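14 May 2026 – equipment list, second pass

Spent the morning with the quote from Zustik and a calculator, and I think we can get the second table in before the October deadline if we're a bit clever about it. The arms are the big line, no surprise. What got me was the small stuff! Cables, clamps, spare gripper pads (I want 6 sets, we have one), power strips that don't die – it adds up to more than the frame does.

Falbridge wants 30 days for the extrusion, cut to length. Fang thinks we could cut it ourselves and he's probably right, but then somebody has to own the saw for a week, and I know who that would be.

Still open: do we buy a proper set of cups and mugs for the Grumunden tasks or keep raiding the kitchen? I put down 95 for props and 93 for cable covers and chain. Floor cables really need to go in covers this time, please argue with me if you disagree. 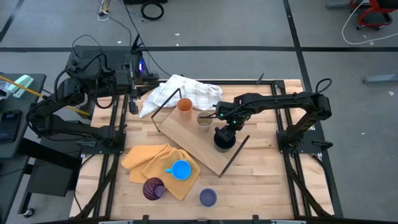
Apolline Caron

Same butcher-block top for table two, I'd say. I like the pale wood and the cups show up nicely on it, even the lavender-gray one. Side desk too, same height if we can find it. Haven't priced a new chair or cart yet. Need to ask Zustik if the wrist housings come with the green lights or if those are an extra.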